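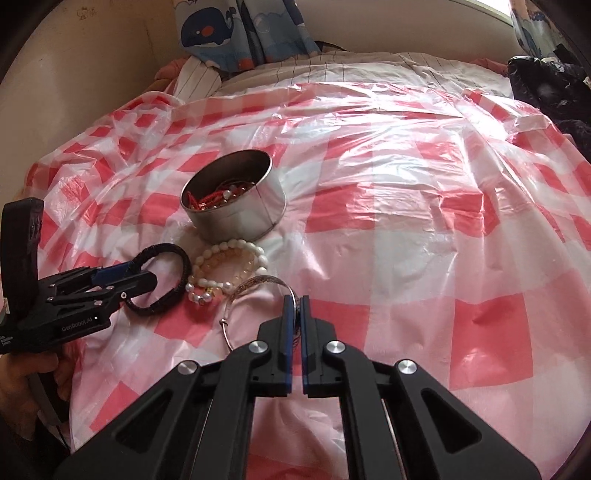
By Azra Atanasov
Filed under: Demos & Open Days, Hands-On
January

Quick one, typing this up on the train home from Orotstead before I forget everything. Went to the Jemier open day. Main reason for going: the handheld gripper demo. You hold one in each hand, you pick stuff up with the jaws instead of your fingers, and that becomes material for teaching a robot. Readers of this site know the drill.

Short version: good demo, annoying tool, would go again. Longer version follows.

Getting in

Nine dollars at the door, coffee included. Coffee was fine. Doors opened at 2 and I got there a little after, already a line for the grippers and no line at all for the talk on mobile bases in the next room (sorry, mobile bases). Signs were bad. Followed a man with a lanyard who turned out to be looking for the restroom.

Turns were five minutes each. Too short! You spend the first chunk of it working out which way your wrists go. I went to the back of the line and did a second one, and that second turn is where most of this review comes from. If you only went once and hated it, I get it.

The task

Jewelry. Bracelets on a plastic sheet in red and white checks, spread on a bed, and a round metal tin to go with them. Pick a piece up, get it in the tin, or get it out of the tin, depending on what Herath was running. Herath is what Jemier calls its task program – it hands out the instructions and says when to start over. Voice prompts. Slightly bossy, clear enough. One prompt just said "bracelet" and there were several bracelets, so, could use work.

I liked the choice of task a lot. Most open days give you blocks. Blocks are easy and everyone looks clever. Jewelry is mean. Strings of beads change shape the second you touch them, a bangle keeps its shape but gives you next to nothing to grab, braided leather is somewhere in between. You learn more about a gripper from one thin bangle than from a whole crate of foam cubes.

The grippers

Black, angular linkage, silver caps at the pivots, blue pads on the inside of the fingers. GenRobot.AI printed in white along the body. I'm not going to quote specs because I didn't get any and I don't trust my own guesses. Just how it went for me.

Braided leather bracelet: easiest thing on the bed. Clamp anywhere, lift, it hangs there in a loop, done. Did it left handed and I'm very right handed. If you're waiting your turn and you get to choose, choose that.

Silver bangle: ugh. The rim is so thin that the jaws are practically shut before they've got hold of it, so you lose the feel of whether you have it or you're just pinching air. Best approach for me was to catch it where the loop was already standing up off the sheet. Coming at it flat was hopeless. My first turn was basically all bangle and I have nothing to show for it.

Bead bracelets: more fun than I expected. There are two ways in. You can pinch a bit of the string and lift, and the rest dangles and swings about and bumps the tin. Or open wide, get a finger either side of the whole loop and close on it, which bunches everything up. Second way felt clumsy but it was more relaible for me. The woman ahead of me did it the first way every time and was twice as neat, so take that as you like.

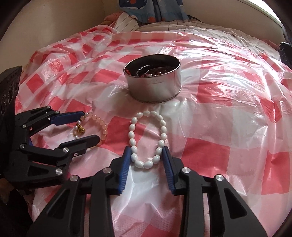
And the charm. There's a little gold charm on the peach bracelet and it wants to be exactly where your pads are going. Go around it. I didn't, first time, got the charm and not much else, bracelet slid round and I had to put it down and start over. Second turn I came in with a jaw above and a jaw below and kept the charm between them and that was better.

Using both hands at once is a whole other thing. I kept wanting to steady something with my left while the right did the work, like you would with a jar, and the left one just sat there because I'd forgotten I had it. Also the linkage flares out wide below the fingers, so when both grippers are reaching for pieces that are close together you're thinking about elbows. The grippers' elbows, not mine. Well, mine too. You get used to it but not in five minutes.

The cable. I noticed the cable. Grey, comes down behind the hand, always a bit present. Not a dealbreaker, and I never snagged it, but I'd want to try a longer session before saying it doesn't matter.

The sheet is worth a mention because it made things harder. It's slippery plastic with creases all over, and a light bracelet will scoot along it when you nudge it. Wrinkles also lift things up a touch, which helped me with the bangle and hurt me with pretty much everything else. Plus it's shiny, and there was a bright window, and I found it hard to pick out see-through beads against pink and red checks. Asked if that was on purpose. The answer was a shrug and "real houses are like that." Fair!

The tin

Putting things in: fine, let go above it. Taking things out: nightmare. It's a tangle in there. Beads, cords, all of it wound together, and whatever you pinch brings its friends. I watched person after person lift out a clump and look proud for half a second. This is the bit I'd tell you to hang around and watch even if you don't want a go yourself. Best teaching moment of the afternoon and the Jemier people hardly talked about it.

The talk afterward

They did a short Q&A. Allosia is their next project, same kind of household tasks but laundry and kitchen stuff. Someone asked how much practice people need before their recordings are any use, and we got a long answer without a number in it. I asked if bad attempts get thrown out or kept. Kept, some of them, labelled seperately. Would've liked ten more minutes on that and a lot less on the company history.

Good

Hard, honest objects to pick up
Staff let you fail without grabbing your hands
No slides at the gripper station at all
Jaws are simple to understand, kids in line got it right away

Not so good

Five-minute turns, come on
Thin rigid things are a real fight
Signs
Herath's prompts when there's more than one of something
Nowhere to put your coat

Who should go

If you build grippers or write tasks for them, yes, easily worth the nine bucks. Teachers, yes, bring the older ones. If you want to see a robot arm doing flips, skip it, this is people bending over a bed trying to pick up a bracelet, and I had a great time but I know what I'm like.

Tip: wear short sleeves. Mine kept slipping down over the grips. And get in line for a second turn as soon as you finish your first, don't go for coffee like I did.

I'm giving the demo four out of five. Would be higher with longer turns. They said another one is planned for spring, no date yet, I'll post it when I hear. My stop, gotta go.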